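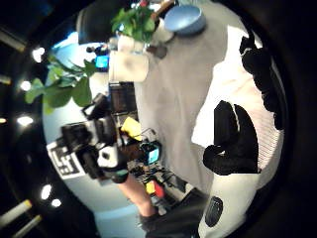 Fig. 1. Our work table with the gray cloth on, bowl and plant at one end.

Table Reset: What Stays Out and What Gets Put Away
Home Organization, second project

When I picked this topic I figured I'd be done in a weekend. It's one table! But a shared table is a whole little world, and I ended up spending most of July on it (my group partner, Erlinda Bañez, spent even more, and she did all the timing with her phone).

The question we started with was pretty simple. If a table gets used for everything, how long does it take to get it back to where a person could sit down and eat? We did 13 resets, always starting at 4 in the afternoon, and wrote down the minutes and whatever got in the way.

The two ends of the table turned out to be really different problems. The light blue bowl and the little plant in the white pot are what I call the nice end. Those things have a home and they hardly ever slowed us down. Lift, wipe, put back. The electronics side is the opposite. There's the small monitor on its stand, and then all the black cables and small parts, and every cable you pick up brings two friends with it. On our worst Wednesday the cables alone took 30 minutes, and I'm a little embarrassed to print that.

We tried three things. First was a plain shoebox, which Erlinda hated and I kind of loved. Second was a Tamitz divider tray we borrowed from my aunt. Third was just winding each cable and tying it before it went anywhere. Winding won, but only when we did it right away. If we left it until the end we got tired and cheated (see the July log, where my handwriting gets worse and worse).

The cloth was its own side quest. I wanted it off completely so we could wipe the bare table, and Erlinda wanted it on since it's softer under the bowl. It does wrinkle, and small dark things are easier to spot on gray than I expected, so I gave in. We shake it out before every reset now.

Total time for all the resets was 101 minutes before I took out the bad Wednesday, and I still don't know if taking it out was fair. Our teacher can decide. Next time I'd like to try the same thing on a kitchen counter, with food on it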